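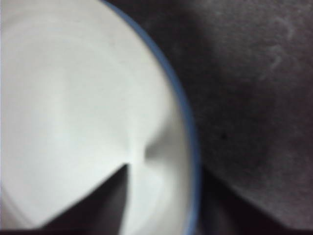
A white bowl with a blue rim, seen from the wrist camera on the arm at Plotham.

Open afternoon at the Plotham workshop

Members who signed up for the October visit spent the afternoon at Stitura's workshop in Plotham, where a small team is teaching a robot arm to handle dishes. The group was met at the side entrance by Lorna Rutherford, who runs the workshop, and split in two so that everyone could get near the bench. There were 22 of us, which was as many as the room could take.

The first part was a short talk by Tharun Varghese on how the arm is taught. An operator moves the arm through a job by hand, using a pair of grips, and the computer records the movements along with the pictures from the cameras. For the bowl job they have 1,557 recordings so far and want to reach 2,000 before they train the next version. Each recording is watched once by a second person and thrown out if the operator hesitated or started over.

After that we watched the arm at work. The job on the bench was the bowl transfer: go to the bowl, take hold of it at the edge, lift it, and set it down in a new spot. It sounds simple, and the operators said they thought so too when they started. The screen next to the bench showed the view from the camera on the wrist, and most of us ended up watching that instead of the arm. From that close the bowl takes up half the picture and everything is a little blurred. The blue rim is the easiest thing to follow, and one finger of the gripper shows as a dark wedge against the white.

Several people asked about the shine on the glaze. Kristóf Csonka, who looks after the cameras, said that bright spots and shadows inside a bowl cause more trouble than the shape does. A plain white bowl on a dark surface is one of the easier cases. Clear glass is the hardest, and they have put it off until spring.

The arm ran the job on its own several times while we were there. Most of the lifts went well. On one the bowl slipped back down from a low height and landed upright, and on another the arm stopped short and had to be reset. Lorna let the runs go on without stepping in, and the group was glad to see the misses as well as the good ones.

Members then had a turn at the grips. The arm follows your hands with a slight delay, and it takes a few minutes to stop overcorrecting. Sowmya Ramasamy got the bowl up and down again on her second try. The rest of us took longer – some a good deal longer.

There was time for questions over coffee. Asked about cost, Tharun said the gripper fingers are printed in the workshop and replaced when they wear, and that a set lasts for 400 lifts. Asked when something like this might be in a working kitchen, he said he would not put a date on it.

Our thanks to Lorna and her team. Stitura will take another group in the new year, and members who missed out this time will be offered places first. Please give your name to Ragnvald Sjögren if you would like to be on the list. Closed shoes are required in the workshop, and parking is on the street only.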